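Thu 10 January

# Put the waveform back on the front panel

Broadcast test gear has been losing its knobs for a decade, and most buyers have accepted it. I think they should push back. A field analyzer that hides its waveform display under four levels of menu costs more to run than the purchase order suggests, and the cost lands on the engineer in the truck.

Take the Prisard handheld we evaluated at Stullstead in September. On paper it does everything: SDI, IP streams, audio over both, eye pattern, jitter, full logging. The measurements were sound. Nélida Riquelme checked it against our bench reference, and the error counts agreed over a full night of logging. My complaint is with the route to those measurements. Going from picture to eye pattern took 9 presses, and the unit forgot the chosen input each time it slept.

The older Nyberg boxes needed one press. They did less, and their screens were poor in daylight, but an operator could find a dropped audio group without looking down. 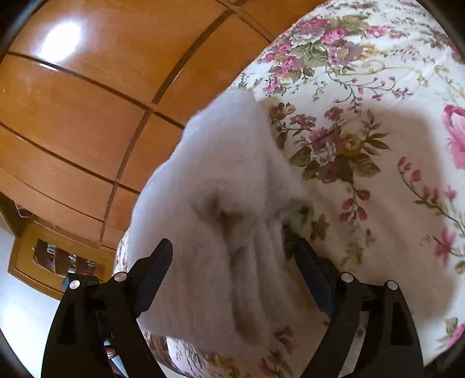
*White fleecy cloth on a floral sheet.*

The usual defense of the menu is that features are now sold as licenses. A maker can't print a button for an option the customer may never buy. I accept that for the rare functions. It doesn't hold for level, phase, lock status and waveform, which ship on every unit and get used on every job.

Jayson Layug, who runs our outside trucks, takes the other side. He argues that new staff learn touch screens faster and that remote control from a laptop makes the panel irrelevant. He has a point on training. On remote control I disagree: the laptop is the thing that fails to connect at the stadium, and then the panel is all there is.

Our fault log for last season holds 119 entries where a handheld was used. The log records time to first reading, and the menu-driven units were slower on simple faults. On complex IP faults they were faster, by a wide margin, and I would not go back to the old boxes for that work.

Hotwood sells a small add-on keypad that plugs into the USB port and maps to saved screens. It works, but it hangs off a cable and adds a part to lose. At a unit price of $3,071, the buyer should get four hard keys in the case, assignable, with a lock. I have started writing that into our tender documents as a scored item.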